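I've been meaning to write up our hand comparison since January, and Archana Bansal keeps nudging me, so I've finally put the kettle on and sat down to it. The Karia hand won me over on price, I'll admit, but Shivam swears by the Kubiak and its softer tips, and we've gone round and round on it - very happily, mostly over biscuits. We set ourselves 98 pick-ups with each, all cloth and all by the washer.

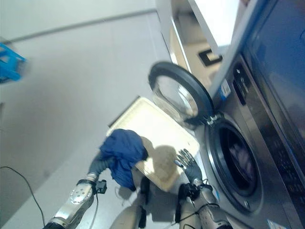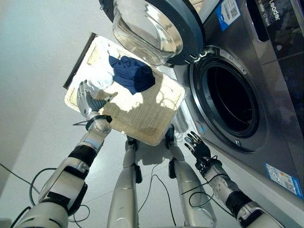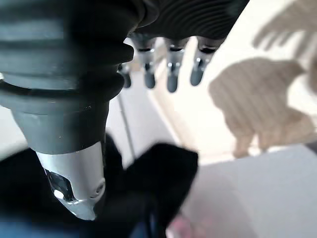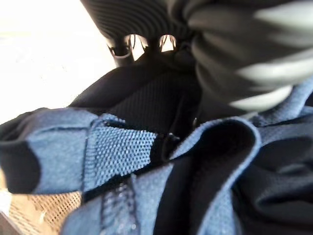

Wrist cameras are what I'd spend money on next. The head view is lovely for finding the door and the tray, but for straps you want to be in close, where a small black buckle on blue fabric is plain as day. Hemant wants 14 more goes before he'll pick a side, bless him!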